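Safe Working Rules for a Two-Arm Bench Cell: Project Report
Jana Teuber and Fotis Andreadis
Submitted 2018-04-25

1. Purpose

The project began in January with a request from the lab to replace the existing rule sheet for the two-arm bench. The old sheet was written for a single arm behind a fence. It did not cover a second arm, wrist cameras, or hand tools as workpieces, and users had begun to add handwritten notes to it. Our task was to write a set of rules that a new user can apply without help, and to test whether people follow them.

The scope is limited to setup, running, and shutdown of the bench. Electrical work inside the control box and changes to the arm firmware are excluded.

2. Background

We read the general safety requirements for industrial robots and the guidance on shared workspaces, and then the lab's own risk assessment, which is filed under the project name Workberg. Most of the general material assumes a fixed task. On a teaching bench the task changes often, so a risk assessment tied to one workpiece goes out of date quickly. We therefore sorted the hazards by type of contact (pinch, strike, dropped object, cable snag) and attached each rule to a hazard type.

Hand tools were chosen as the test objects. They are heavy for their size, some have points or edges, and they have to be returned to shaped recesses. A tool that is seated badly can prevent the case from closing and can be dragged by a gripper finger on the next pass.
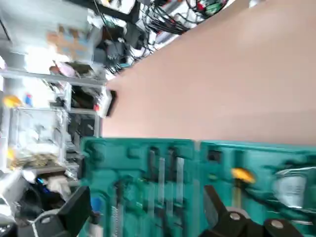 Camera checks were added to the rules after the first trials. The wrist view is useful for judging how a finger sits relative to a recess, but a moving arm blurs it, and shelving and cables behind the bench can enter the view. Rule 4 now requires the operator to stop the arm before using a wrist image to confirm position. Rule 5 requires a second check from the overhead view or by eye.

3. Rules as adopted

The final sheet has 11 rules. The ones that changed most from the old version are given here in full.

Rule 2. Before power is applied, each arm is assigned a side. An arm may cross the center line only when the other arm is parked.

Rule 4. Wrist images are used for position checks only when the arm is stationary.

Rule 6. Speed is limited to 100 mm/s whenever a gripper is holding a metal tool.

Rule 7. Keep 300 mm between any hand and any gripper while the arms are enabled. To move an object on the table, disable both arms first.

Rule 9. Cables at the base of each arm are checked at full reach in both directions before the first run of a session.

Rule 10. Items that are not part of the task are removed from the table or entered in the session log with their position.

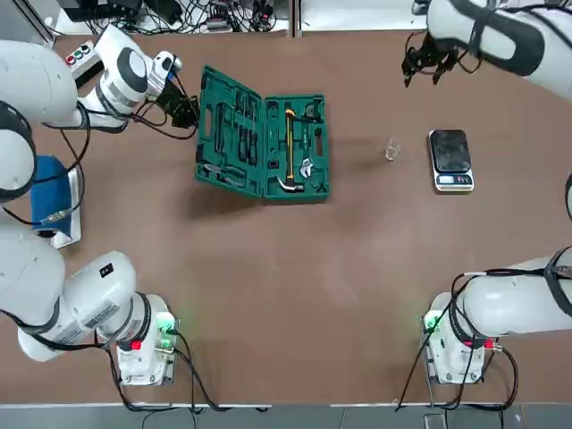
Rule 10 caused the most discussion. An early draft required a bare table apart from the workpiece. Users objected that measuring equipment often has to stay within reach of an arm, and that moving it between runs spoils the repeatability of the task. The log entry was accepted as a compromise. It takes less than a minute and gives the next user a record to restore from.

4. Trial

Seven users tried the sheet. None had worked on the bench before. Each was given the rules, a short task called Prinard (take one tool out of its case and put it back), and no spoken instruction. Jana Teuber observed and marked each departure from the rules. Fotis Andreadis stayed at the stop button and did not comment unless there was a risk.

Rules 2 and 6 were followed by all users. Rule 6 is set in the control software, so this result says little about the wording. Rule 7 was broken by two users, both while straightening the case after a failed grasp. Rule 9 was skipped by three users, who said afterward that they had read it as a maintenance item.

5. Changes after the trial

Rule 9 was moved to the top of the startup section and given its own check box. Rule 7 was split into two sentences, as printed above. The earlier wording put the distance and the disable step in one long clause.

We also considered a light curtain on the operator side. It was left out on cost grounds and is recorded as an open item.

6. Open items

The speed limit in Rule 6 was taken from the old sheet and has not been checked against measured contact force. The center line in Rule 2 is not marked on the table. Tape was suggested, but it may interfere with the overhead camera calibration, and this should be tested first. The rules have not been tried with two operators present.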